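# Against the mixed tub

The open tub without compartments is the most overrated storage product in the house. I have kept household stores in order for 9 years, first in a shared building in Fodurbridge and now in a flat with one decent cupboard, and my view has hardened.

The case for it is familiar. An open tub is cheap, it stacks when empty, and it accepts anything. Ackermann's shop lists one at 300 mm on the long side and calls it "universal". That word is the problem. A container with no stated contents has no wrong contents, so fruit goes in with hardware and nothing about the tub objects.

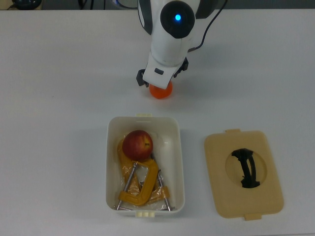

Food and tools have different storage requirements. An apple needs air, a clean surface and inspection every few days. A clamp needs to be dry and to be found. Put both in one white plastic tub and the fruit sets the timetable for the whole container, as it is the only item in there that spoils.

Clear bags are a partial remedy. They keep small items together and let some colour through, but a crinkled bag reflects so much light that reading the contents from above is slow. A bag also makes a poor floor for anything round. Eckhard Reinholz disagrees with me here and bags everything down to his spare fuses. His cupboard is tidy, I grant – he also opens four bags to find one fuse.

My rule is one class of object per tub, with a written label on the short side. Fruit goes in a bowl on the worktop. Clamps hang from a rail. Balls and other loose round things get a deep box with a lid, well away from the edge of the shelf.

Jesik sells dividers that fit most tubs of this type. I would buy a second tub first.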